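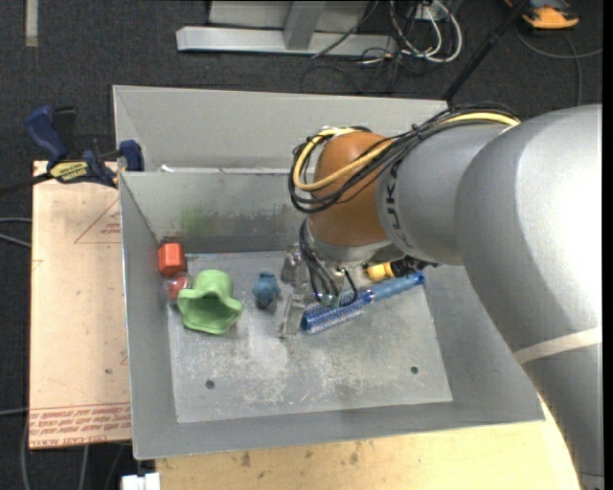 tinplate_dave
Depends what your risk assessment says, surely? If it's down as slow speed with a person in reach, then you need a stop button in reach too. Ours at Kemeys is on the bench, not on the wall.

mossop
Fair point. The sheet from Stasden just says "keep clear while picking" and leaves it at that. How clear is clear? I've been telling people 6 feet and hoping for the best.

quillfeather
6 feet is fine until someone drops a brush back in the bin by hand. We made it a rule that nobody refills unless the arm is parked and the drives are off. Takes 15 seconds!

tinplate_dave
15 seconds times 3000 picks, mind you.

quillfeather
You don't refill after every pick, Dave -- you refill when the bin's empty.

mossop
Ha, we do it every 4 or so. I quite like the parked rule though. What about cables and hoses? Prekier want them checked monthly, Vumow say every shift (bit much if you ask me).

longacre
Every shift, and I'll argue with anyone. It's a quick look along the run where it bends at the wrist. I check our clamps at the same time, as they do work loose.

tinplate_dave
Weekly for me. If you make people tick a box every shift they tick it without looking.

longacre
Then that's a training problem. Still every shift here.

mossop
Right, parked rule goes up tomorrow. I'll start with weekly on the hoses and see how we get on -- sorry longacre.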